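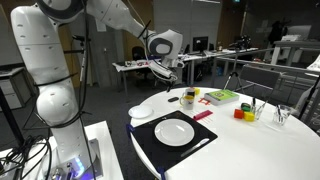 Mat creeps across the table and my place-setting routine drifts with it

Posted by Ilse Postma

Hello all! I look after a single-arm cell that lays things out on a round table: plate on a black mat, knife, mug and so on. I love this job, but the mat is driving me up the wall. By mid-afternoon it has crept far enough that the fingers come down beside the plate rim and the grasp fails. I re-teach the plate position, it runs nicely, and the next day I am back where I started. I've tried clips on the mat and they do help, but the corners still lift. The controller is a Tsoukalas and the cable run is strapped to the outside of the arm, in case that matters. Is it the mat, the table or the arm? And how often do you all check your positions?

Jeanine Verstraete

Oh, I know this one! We went through exactly the same thing with our Dunuda cell last February and I was so pleased when we cracked it. Check the arm first, so you can stop worrying about it. Send it to one fixed point on the bare table, mark the spot with a bit of tape, run 25 cycles and send it back. If it lands on the tape, leave the arm alone and go after the mat.

For the mat, pull it a little past the rim and strap it down there – straps hold far better than clips on a round edge. Then do a slow pass with the fingers just above the surface and watch the gap.

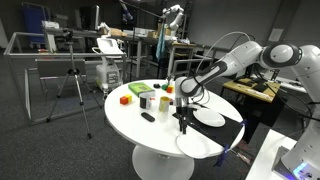

Gripper down over the mat, with the mat hanging over the rim and a blue strap below it.

Keep the slow pass at 17 per cent speed or less. You really can see the gap change if the mat has a ripple in it, and it's oddly satisfying when it comes out flat all the way across. Wipe the table underneath as well. Ours had a film of dust on it and the mat was skating about like a puck.

Sølve Aasen

Tighten the table foot. Ours was loose.

Femke Van den Broek

Jeanine's tape test is great, do that. I'd add a check with a marker pen, something slim that the fingers have to meet squarely. A plate is forgiving and a pen is not, so a small shift shows up with the pen long before you start missing plates.

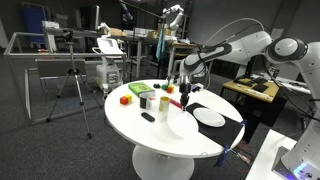

Put it down at an angle near the edge of the mat and try seven picks in a row, laying it back in the same place each time. If the fingers start nudging it, go back to the straps before you touch the program. I do this every Thursday morning and the whole thing takes less time than making coffee.

Do look at the cables too. When ours were strapped too tightly they tugged on the wrist at full reach, and I wasted ages blaming the mat! Leave a bit of slack at each joint, then move the arm by hand through its whole range and listen for anything creaking.

Ilse Postma

Thank you, this is brilliant! The arm came back to the tape every time, so it's the mat after all. Straps going on tomorrow, and I'll try the pen once they're tight. Sølve, the foot was fine but I did check it.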